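Gripper comparison, second progress report
To: Lucyna Sikora, Garbridge fund
From: Aniela Dudek
Thursday, October 4, 2018

Hello Lucyna,

You asked for something shorter than the July report and with more of the kitchen work in it, so I've left the spreadsheets for the annex and will just tell you how we're getting on. All of this is simulator work so far, with the real arms to follow once Kołodziej send the second wrist.

Camera views from the simulated kitchen, two of them looking along the gripper fingers and the middle one taking in both arms:

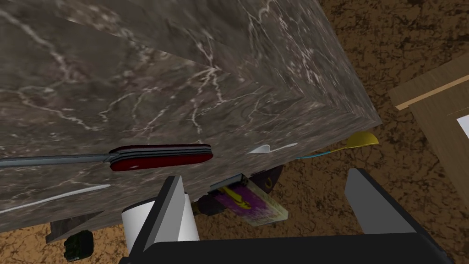
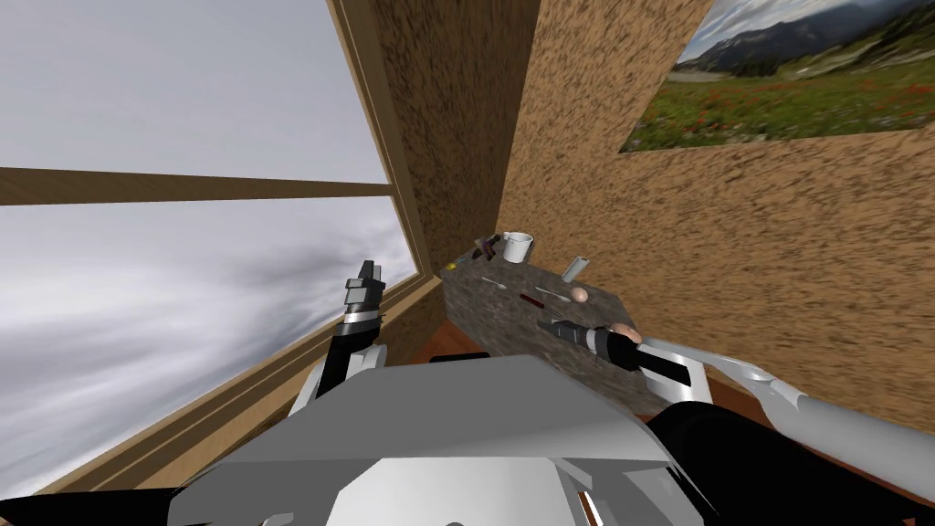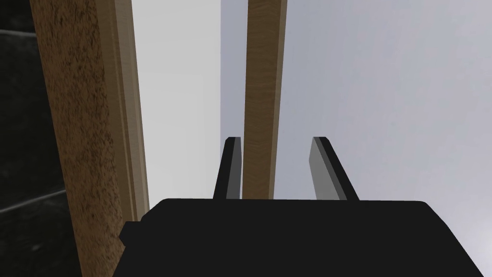

The biggest job since July has been deciding which finger set goes forward, and I'm glad to say we're nearly there! We ran 242 trials, split between the flat plate fingers and the curved ones that Leonidas drew up (he calls them the spoons, which gets confusing in a kitchen). The plates are what you see open in the first and last views, and they are lovely on anything with straight sides. Small round things are another matter. The pale egg on the counter in the middle view is just the sort of thing I mean: close a little too hard and the physics shoves it away, too gently and it slides down between the fingers. Leonidas has put a softer contact layer on the plates and that has helped a good deal, though it makes each run slower and he grumbles about it.

Cutlery has been my own headache. A spoon lying flat on a worktop gives the fingers next to nothing to get hold of, so we tried pushing it to the edge first and pinching it from there. It works more often than I expected. Out of 119 cutlery trials, 90 ended with the thing held for the full count, and most of the failures were with knives lying close to something else. I'd like to go back over those before anybody quotes the number, please, as I suspect a few were the planner being silly and had nothing to do with the fingers.

On cameras, we've settled on keeping the one at the wrist as well as the one higher up. I had hoped to drop the wrist view to save on processing. Genowefa talked me out of it after she ran a batch with the upper camera alone and the arm kept hiding the very thing it was reaching for. The wrist view has its own trouble, mind you. When the hand is tilted steeply everything comes out at such an odd slant that our object finder loses its bearings, and she is retraining it with a lot more tilted pictures.

The controller comparison is behind, I'm afraid. We got the Dratau one going in the first week, no fuss at all, but the Kolard one wants its joint limits written in a different way and I lost nine days to that. Both now run the same reach-and-grasp routine with one arm. With two arms the Kolard still jerks a bit when the second arm starts to move. Eugeniusz thinks it's a timing setting and I think it's our code, so we shall see who buys the cakes.

Money is fine. We've spent less on computing than planned and I'd like to move what's left into the hardware line, for a spare set of printed fingers. Could you let me know whether that needs a form or whether an email will do?

Next up are the two-arm runs, then drawers and cupboard doors, and after that the first real grasps on the bench if the wrist has come. The annex has the trial tables by object. Ring me if anything in there looks odd, I'm in every morning.

Best wishes,
Aniela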